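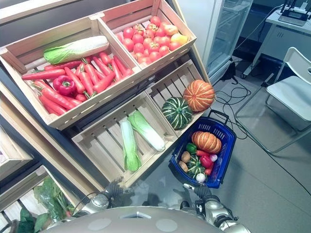
菲尔瑙（Firnau），2021年1月30日

发件人：田村（Tamura）
收件人：果蔬贮藏技术邮件列表
主题：Re: 大白菜冬贮，二号库湿度读数偏低

各位好：

先回复 Iwona 上封信里的问题，原文附后，我逐条写。

> Iwona Brzozowska 写道：
> 二号库的白菜外叶失水比一号库明显，两库设定相同，库温都是2度。
> 湿度探头显示86%，一号库是95%。换过 Drulter 的探头，读数没有变化。
> 是否应当直接加大加湿量？另外，番茄能不能临时放进二号库的前室？

一、探头。换探头后读数不变，说明探头本身大概没有问题，但位置需要检查。二号库的探头装在蒸发器回风口下方，那里的读数受化霜影响很大。建议移到货垛中部，离墙不少于半米，先记录7天，间隔取10分钟，再和一号库的曲线对照。两库的时钟请先校准，上次的记录差了一个小时，对起来很费事。

二、加湿量。暂时不要加。库温2度时，蒸发温度与库温之差如果超过5度，水分会持续结在盘管上，加多少走多少，化霜次数也跟着上升。请先查膨胀阀开度和风机转速。一号库去年改过变频，二号库没有改，我怀疑差别主要在这里。温差压到3度以内以后，湿度仍上不去，再谈加湿。

三、堆码。Remunwood 的木条箱透气好，缺点是侧面风速偏高，靠近送风口的两列失水最快。可以在迎风面挂一层湿麻布，或者把最外一列换成带内衬的箱子。内衬要打孔，不打孔的话底层会积凝结水，两周左右开始烂帮。箱与箱之间的通道保持现状，不必再放宽。

四、番茄。不要放。前室温度跟着主库走，夜里会降到4度以下，番茄在这个温度下放几天就有冷害，取出后表面凹陷，转色也不均匀。另外番茄释放乙烯，白菜对乙烯敏感，容易脱帮。胡萝卜同样不宜和释放乙烯的品种同库，会发苦。南瓜按10到13度、湿度60%上下单独存放，两个库都不合适。零售端常温陈列时几种菜摆在一处，时间短，问题不大，冬贮不能照搬。

五、失重测定。上次发来的表只有库别平均值，看不出位置差异。请每库取3箱，分别在迎风面、中部和回风侧，固定箱号，每周同一时间称重。秤的分度不要大于200克。修掉的外叶单独记一列，不要并进失重。

> 还有一点，化霜现在是每天四次，能不能改？

可以先改成两次，同时看盘管结霜厚度。如果第二天早上翅片间已经堵住一半以上，就恢复原设定。改动时间请写进运行日志，否则曲线没法解释。

膨胀阀的调节步骤我另有一份旧文档，是六月检修时写的，格式比较乱，整理后再发到列表。有人手头有同型号蒸发器的风量曲线，请直接回到列表，不要单独发给我。

田村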